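I have been meaning to write about bread for months now, and what finally got me to sit down was a rainy June morning and a loaf that came out of the oven looking like a flat hat. We've all been there, I think! So pour yourself something warm, because I do tend to go on a bit when it comes to sourdough. 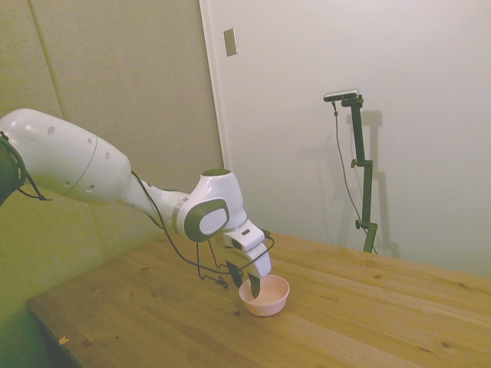
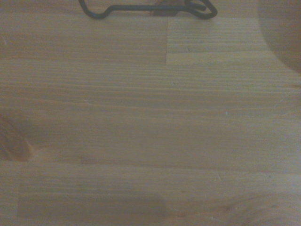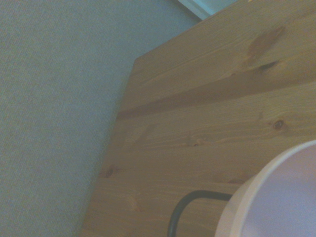
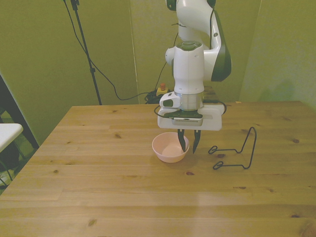
Why does a loaf spread out sideways when it rose so nicely in the bowl? Most of the time it has been left to rise too long, and the dough has gotten too weak to hold itself up once you turn it out.

It took me two winters to believe that. I was sure it was the flour. I went through every bag the little Hesier store carries (the whole wheat, the bread flour, the one with the seeds that get stuck in your teeth), and then I had my sister-in-law bring me some from the mill at Magaña when she came to visit, and that loaf was flat too. Lovely flavor, I have to say, and we ate every crumb of it with butter and plum jam, but you could have slid it under a door.

What helped was moving the dough. My kitchen faces south and gets awfully warm after lunch, and I had been following a recipe written by somebody who clearly lives in a drafty old house. Now I mix in the morning, give it a few folds while I'm puttering around with the dishes, and set it in the back hallway where it's cooler. When it has puffed up by half, and the top jiggles a little when you nudge the bowl, I shape it and put it in the fridge overnight. I used to wait until it doubled. Don't wait until it doubles!

The other change was water. I had been pouring it in by eye, the way my grandmother did, only she had been at it for 40 years and I had not. So I bought a cheap scale and started writing things down, and my everyday loaf has settled at 298 grams of water, which makes a dough I can pick up without wearing it to the elbows.

I call my starter Pranumness, by the way, after a word my nephew made up when he was tiny, and it lives on the fridge door shelf next to the mustard. It gets fed when I remember. If yours smells a bit sharp and has gray liquid on top, stir it in or pour it off, feed it twice, and it should perk right up.

Next time I want to try the rye with caraway, if I can find the caraway.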